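Skosside Shared Workshop
Evening course: Two Arms on One Table
Handout 3 – Sorting into bins

Read this before Friday. It carries on from the pick-and-place exercise, so your arm controllers should already be running and your joint limits saved. If they are not, come in at the start of the open hour and finish Handout 2 first.

What the task is

The table has a row of containers. Each one is a zone with its own number in the config file, counted from the left as the table camera sees it. The job is to move a named item from one zone to another without touching anything else. Both arms may work at once, but only one may be in the middle zone at a time. In the Clullby build this is handled by a simple lock in the task script. You can copy it as is.

Setting out the table

Push the containers back far enough that each arm reaches its own end of the row with the elbow still bent. A straight elbow makes the wrist shake, and the jaws come down off target. Leave the front of the table clear for the homing move.

Measure the rim height of every container and write it in the config. The two colored bins are the same type, but the cream one is shallower and needs its own value. Add 20 mm to each rim height for the travel height. Taped fingers are thicker than the drawing says, so measure them after taping.
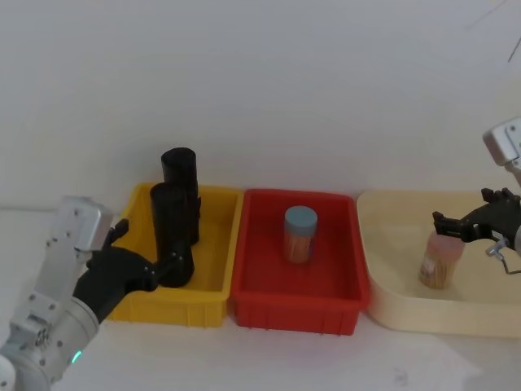
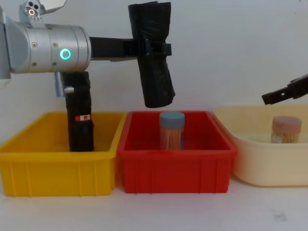
Bin layout for Exercise 3: toothpick jars in the red bin and the cream container, the yellow bin at the left end.

Telling the jars apart

The jars are close enough in shape that outline alone will not separate them. Use lid color. The blue-gray lid is the harder one, as it sits near the white of the wall and table once the camera sets its own exposure. Lock the exposure, then take your color samples under the lamps you plan to use. The Ichikawa sample sheet has a space for both lids.

Approach and grip

Come down from directly over the lid wherever you can. Open the jaws fully before you drop below travel height – opening them inside a bin is the usual way to hit a wall. Close slowly on the clear jars. Start with a force setting of 200 in the Simville panel and go up in small steps until the jar no longer slips when lifted. The panel number is a raw motor value, so it will differ between arms.

Run order

1. Home both arms.
2. Check that the lock file is cleared.
3. Run the left arm alone at slow speed.
4. Run the right arm alone at slow speed.
5. Run both together, with one person at the stop button.

Do step 5 only after 2 clean runs of each arm by itself. If an arm faults inside a bin, press stop, release the joints and lift it out by hand. Do not send it home from there, as the homing path does not know about the rims.

To hand in

Your config file, your color samples and a log of the last run of each kind. Note any value you changed and what it was before. The lock script will be needed again for Handout 4, so keep a clean copy.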